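Fliremden Dish Placement Study: Gallery

October 2021

The Fliremden study looks at how a policy trained on teleoperated demonstrations handles thin, rigid objects near a sink. Training used 2,060 demonstrations collected in 13 kitchens. Evaluation consisted of 278 trials in kitchens left out of the training set. The two views on this page belong to the placement task. Scoring rules and object lists are in the Lalov protocol notes.

Head view

Rack placement is scored on final pose. A trial passes if the dish stays in the rack for five seconds after release with no part of it on the sink rim. The policy receives no model of the rack and no depth input. Grasps on the rim gave better clearance over the rods than grasps closer to the center of the dish, and the demonstrators were told to use them where the starting pose allowed. 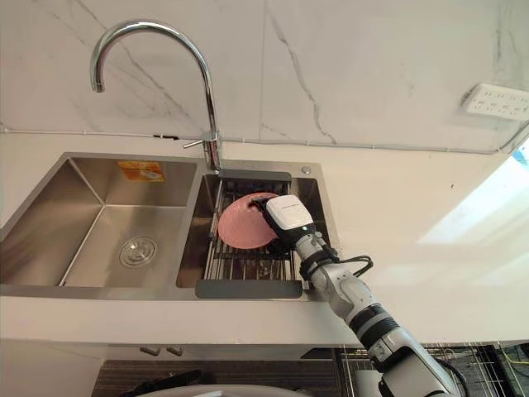 Pink dish held by the rim over the wire rack in the right basin.

Wrist view

The second input stream comes from a camera at the wrist. Much of the image is taken up by the hardware itself, so we tested a version of the policy with those pixels masked. Masking made training slightly faster and left the pass rate unchanged within error. We kept the unmasked version, as the Bolger baseline also uses full images and a direct comparison was wanted.

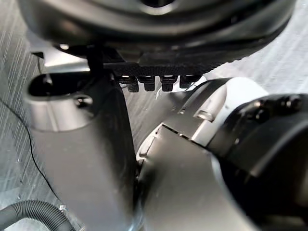

Wrist camera view: arm segments, black joint housing and a row of four small teeth, with scratched gray metal behind.

Data

The Kurnalero release contains more than 1,105 of the demonstrations, with both streams time-aligned and joint states logged at the control rate. Episodes with dropped images were removed before the split. Failed evaluation trials are stored separately and labeled by stage: approach, grasp, transfer, release.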